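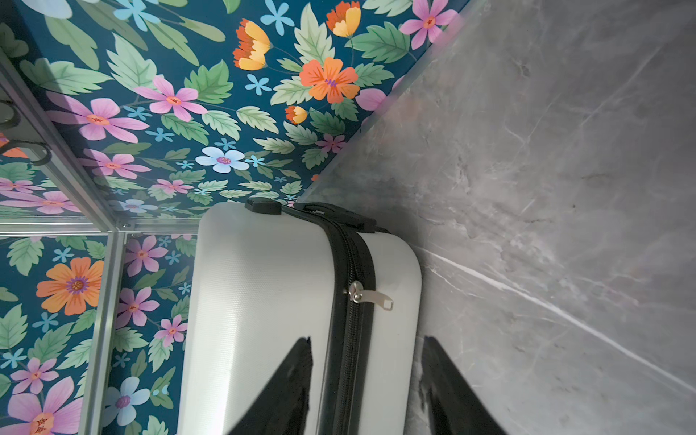 Local Democracy

Otska council wants to make petitions harder, and I went along to hear why

So I spent Monday evening in the public seats at Otska town hall, coat on because the heating goes off at five, listening to our councillors talk about petitions. I know how that sounds. But if you've ever signed anything about a bus stop or a library or the state of the towpath, it's worth a few minutes of your time, because the rules are about to change and hardly anybody outside the building has heard about it.

At the moment, if you live in the borough and you can get 278 of your neighbours to sign a petition, the full council has to debate it. They don't have to agree with you, obviously, but they have to put it on the agenda, let you speak for five minutes and then talk about it in front of everyone, with the microphones on. The new standing orders would push that up to 956. They would also cut the speaking time to three minutes (I've timed myself reading a paragraph of this aloud and I can tell you three minutes is not a lot), and they'd let the chair turn down any petition judged to be "substantially similar" to one from the previous two years.

The official reason is workload. The report says that officers spend too long checking names against the electoral register, and that a lot of what comes in would be better dealt with by a letter. I've got some sympathy with the first half of that. Checking names by hand must be miserable. But the checking is going to be done by computer from the autumn anyway, using a system called Stulico that the council has already agreed to buy, so I did sit there wondering what the problem would be by then. One councillor asked more or less the same thing and was told it was a matter for another meeting.
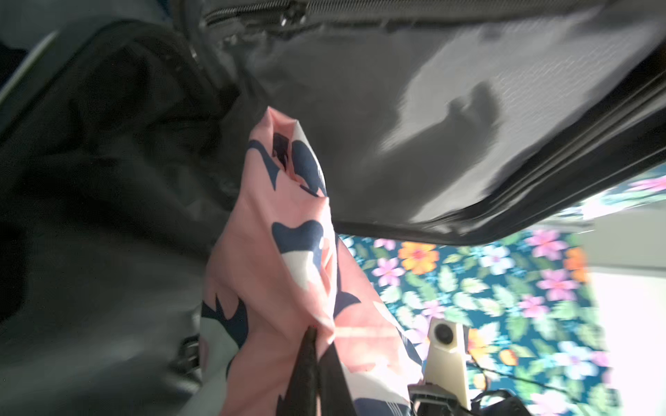

The bit that bothers me more is the "substantially similar" wording. Similar to what, and who says so? The draft gives the decision to the chair alone, with no appeal and no need to put the reasons in writing. Take the Cimerow footbridge. People brought a petition asking for it to be repaired, it got debated, the council promised to do it, and then nothing was done. The same people came back the following year to ask where their bridge was, which seems fair enough to me! Under the new wording that second petition could be refused, and they'd never have had their five minutes, and I'm fairly sure there would still be a barrier across the steps.

There's also the question of small places. Getting 956 signatures in the middle of town is a couple of Saturdays outside the market. Getting that many in Worku would mean signing up nearly every adult in the village and then starting on the dogs. Tsion Admasu, who has collected signatures there for years and was sitting two rows in front of me, got up during public questions and asked if there could be a lower figure for petitions that only concern one village. The answer was that it had been looked at and would be "complex to administer". She asked who had looked at it. There was a bit of shuffling of papers, and she was promised a written reply.

I should say that not everybody in the room was against the change. A few speakers made the point that debates on petitions can drag on until ten at night, with half the chamber repeating what the other half has just said, and that nobody's cause is helped by that. True, I've sat through them. I'd have thought the cure was shorter speeches from councillors, but that wasn't on the table.

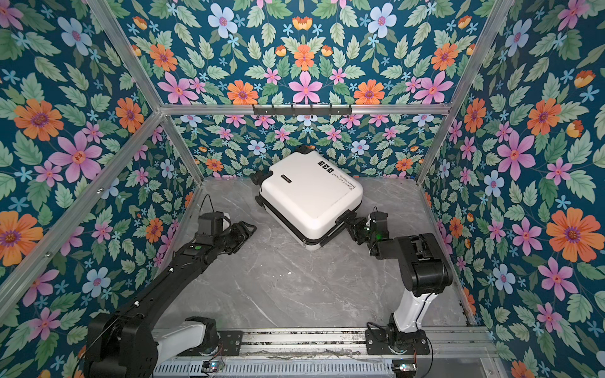
Oisín Quinlan told me on the steps afterwards that he would be voting for the higher number and didn't see it as an attack on anyone. People can still email their councillor, he said, or ring up, or come to a surgery, and most problems get sorted more quickly that way than they do in a debate. He did agree that the wording on similar petitions was "a bit loose" and said he'd be happy to see it tightened before the vote. I asked if he'd propose that himself. He said he'd think about it.

And yes, there is now a petition about the petitions. It had 3,384 names on it when I checked this morning, so it clears the old bar and the new one with plenty to spare, and it asks the council to leave the figure where it is and to require written reasons whenever something is refused. It'll be handed in under the present rules, which means a full five minutes at the microphone for whoever draws the short straw. 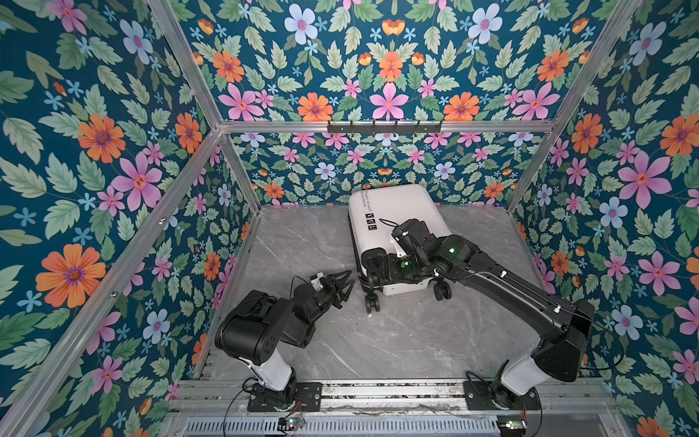 What happens next

The vote is in March, at the full council meeting, which starts at half past six and is open to anyone. If you want to ask a question you need to send it to the democratic services office by noon on the working day before, and keep it to a single question, as they will cut the second one off. The draft standing orders are on the council website under Governance, then Constitution, then Proposed Amendments. The petition wording is on page 41 of the PDF, below the section on seating.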